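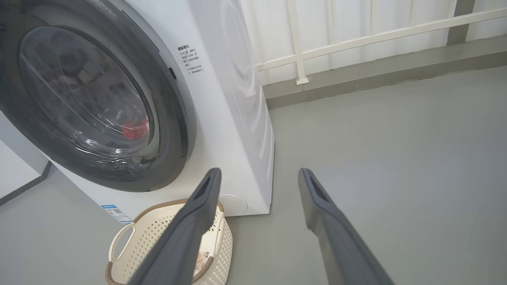

How to Unload a Front-Loading Washer

Start with the machine at a full stop. Most front loaders keep the door locked for a short time after the last spin, and pulling on it early only wears out the catch. Wait for the click. On my machine it takes 2 minutes.

Step 1. Set the basket down first

Put it on the floor right up against the machine, below the door opening. Anything that slips out lands in the basket and doesn't need to be washed again.

Step 2. Open the door all the way

Swing it back as far as the hinge allows. A half-open door gets bumped by elbows and catches on sleeves.

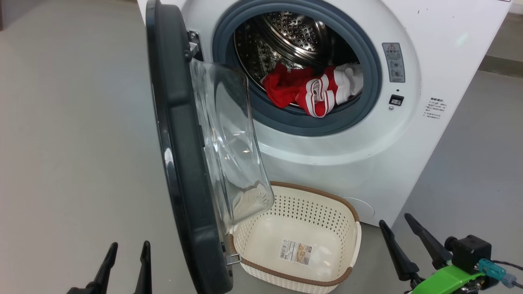

Door fully open, laundry at the front of the drum.

Step 3. Take out one piece at a time

Start with whatever is nearest the opening. If two things are twisted together, untwist them inside the drum before you pull. Shake each item once and drop it in the basket.

Turn the drum by hand and look at the back. Socks like to stick to the top, where you won't see them from standing height.

Step 4. Check the gasket

Pull the rubber fold open with a finger and go all the way around. You will find lint, hair and now and then a coin. Wipe it with a dry cloth.

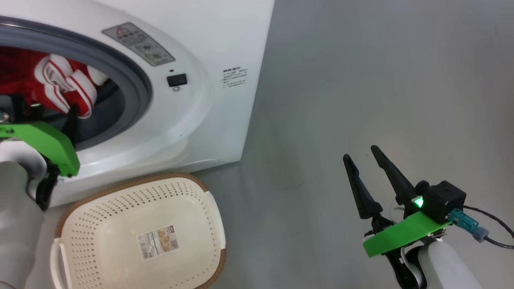
Baskets are worth a little thought if you do laundry every day. I used a solid plastic tub for years, and damp towels left in it overnight smelled sour by morning. One with perforated sides and a cut-out handle, set on the floor in front of the washer, lets air through and is easy to drag to the line. Peel off the product label before the first use - the glue gets harder to remove later.

Step 5. Leave the door open

Leave it ajar for a few hours so the drum can dry. If small children or pets can get to the machine, stay nearby or close the laundry room door.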